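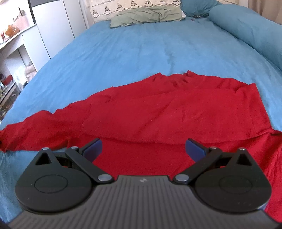
My cousin Elaheh says I have been packing for Flenau since the day I got the letter, and she isn't wrong. The letter came in March 2024, I'm supposed to be on the bus tomorrow morning, and I still hadn't dealt with the red sweater.

You have to understand about the sweater. I bought it in Wumham, from a man named Eoin Ó Flaithearta who ran the stall behind the ferry office and talked the entire time he was wrapping it. He wanted 25 for it. I offered 20, he told me a long story about his sister's knees, and I ended up paying 25 and feeling like I'd gotten away with something.

"It'll outlive the pair of us," he said. "Wash it cold and never hang it. Promise me now."

I promised. I was twenty-six and had never made a promise to a sweater before, but there you go.

So I've never hung it. It has gone flat in a drawer through four apartments and one marriage (short), and it came along on the awful winter in Kevdale when the heat went out and I slept in it for a week. And every single time I take it out I forget how to fold the thing. The sleeves are the trouble. They go on forever! You bring one in across the front and the other one slides off toward the floor, and by the time you've rescued that one, the first has turned itself into a rope.

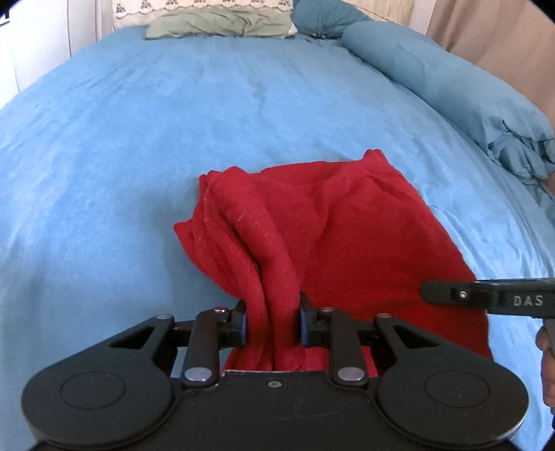
I'd been at it long enough for my tea to go cold when Elaheh called.

"Are you packed?"

"Nearly."

"Is it the sweater?"

"It's a little bit the sweater."

She sighed the way she does, right into the phone. "It's April there too, you know. They have spring. You could just leave it with me."

I said I'd think about it, and I did, for maybe the length of time it takes to walk to the kitchen and back. Flenau is 1,000 miles away. I'm going there to teach two classes of nine-year-olds to play the recorder, in a town where I know one person, and that person is the landlady, and all I know about her is that she doesn't like shoes on the stairs. I wanted something in the bag that had been places with me already.

And then, standing there with the cup, I remembered Eoin at his stall. He hadn't folded it first. He'd laid it out as if somebody were about to get into it, arms wide, neck to the top, and he'd smoothed the ribbing along the bottom with the side of his hand – slowly, still going on about the knees – and only after that did he start on the sleeves. I had been grabbing it by whatever corner came up and hoping.

I put the cup down. I got hold of the hem and gave it a tug, then worked my way up to the shoulders, and I pulled each sleeve out to the side until it couldn't possibly go any farther. It took up most of the bed. I'd forgotten how big it was, or maybe I'd never looked.

"Hello?" said the phone. I'd left Elaheh on speaker. "Are you still there?"

"I'm taking it with me," I told her.

"I know you are," she said. "Bring socks too."

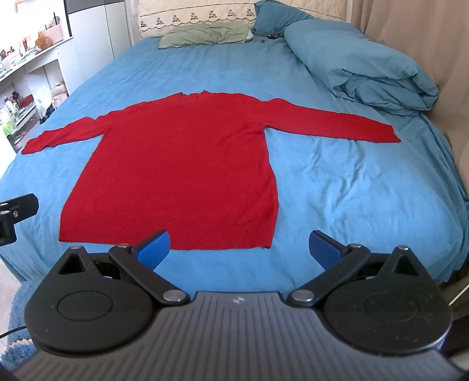 Flenau, the first night

The landlady met me at the door and looked straight at my shoes. I took them off. She carried my bag up herself, two flights, wouldn't hear a word about it, and put it down on the chair by the window.

"Cold in this room," she said. "I should have told you on the telephone."

I said that was fine, I'd brought something.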